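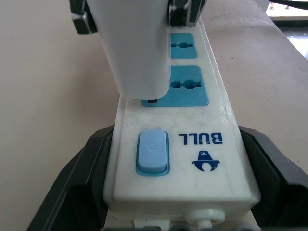

Ngaio Grimshaw

Plug adapter week, day one! Two arms on this task: one pins the power strip down, the other brings the adapter over to the teal outlet. I drive both of them and my shoulders know it.

The goal is 2,000 good examples before we train anything. We have 86. Send snacks.

Biggest lesson from the last task (3,086 episodes of putting lids on jars, RIP my May) – slow, careful demos teach the model to dither. If I hover over the socket for nine seconds, guess what it learns to do.

So the new rule is to commit. Line it up, go down, let go. If I miss, I back off and try again, and we keep that one too. Hiếu wanted to toss the misses and I argued for the whole of lunch. The model has to see what fixing a mistake looks like!

Also moving the strip a little between runs, and turning it now and then. Same spot every time and you've taught it one spot.

Dirceu takes over the controls after lunch tomorrow. He's left-handed, so I'm really curious if his runs look different from mine – will post the plots if they do.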